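Suha Zein

Suha Zein is a teacher of scripture and a public speaker on religion, best known for the evening talks she gives in the town of Istel and for her short book, The Open Door. I have been listening to her for years, so please forgive me if this entry gets a bit warm in places (I did try to keep it sensible, and then I gave up).

Early life

She grew up in Uruva, the second child of a tailor and a school cook. The house was a religious one, though not a strict one, and her grandmother taught her to recite before she could properly read. Her parents hoped she would go into pharmacy. She got as far as the second year of the course at Lultent College and did well in it too, by all accounts, but she was spending more and more of her evenings in the little prayer room behind the library, and in the end the evenings won. Her father didn't speak of it for a whole summer. He later came to hear her talk in Istel and sat in the front row, which she still mentions whenever someone asks about family.

Study

After leaving Lultent she studied Arabic grammar and commentary with a retired teacher in Uruva, a very patient man who made her copy out each passage by hand before he would discuss it. She has kept those notebooks. I've seen one of them, and the margins are packed with questions, some of them quite cheeky! She also read a good deal about other faiths in this period, and made friends at the Diệp meditation hall, where she was invited to sit in on the Thursday-style readings they hold for beginners (they call them that whatever evening they fall on, don't ask me why). A lot of her gentleness with people of other beliefs seems to me to come from those visits.

Talks in Istel

Her first public talk was given in May, in a borrowed hall with 96 seats, and it was nearly called off when the heating failed. The subject was patience. People kept their coats on and stayed to the end, and I was one of them. I had only gone along to keep my cousin company, and I remember walking home without saying very much.

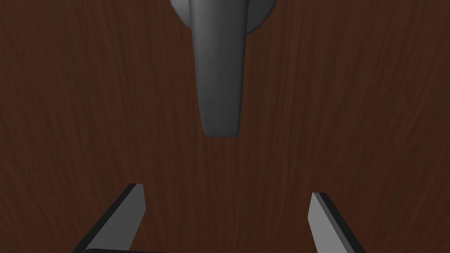
Wooden tabletop with a dark grey object at the top.

The talks soon settled into a pattern that hasn't changed much. She reads a short passage, explains the hard words, tells a story from ordinary life (the bus, the market, her terrible cooking) and then takes questions for as long as people want to ask them. She answers in the language she was asked in if she can manage it. When she doesn't know something she says so and goes away to look it up, and the answer comes at the start of the next talk, sometimes with an apology for having guessed wrong.

Teaching

Her main subjects are prayer, honesty in business, and how to behave towards neighbours and parents. She doesn't go in for debates. A couple of well-known debaters have invited her over the years and she has turned them all down politely, saying that she loses her temper and then loses the point. Some of her listeners find this disappointing, and I used to be one of them. These days I think she knows herself better than we do.

She has been criticised too, and it would be unfair to leave that out. Older members of the Istel congregation felt that she took too many questions from youngsters and let the talks wander. Others have said that her stories are stretched to fit the lesson. She wrote a reply to the first complaint and has never answered the second, though the stories have got shorter!

The Open Door

Her only book so far is dated 2019-04-18 and runs to 100 pages, with 2 chapters given over entirely to prayer. It began as a set of handouts, and it still reads that way, with gaps and repeats and a long bit on fasting that could have been cut. I love it all the same. My copy has gone soft at the corners and the chapter on anger has come loose from the spine.

Personal life

She lives in Istel with her mother and teaches reading to adults in the mornings. She doesn't give out many details beyond that. She is fond of growing mint, and gives cuttings of it to anyone who stays behind to help stack the chairs.

See also

Religion in Uruva
Diệp meditation hall
Lultent College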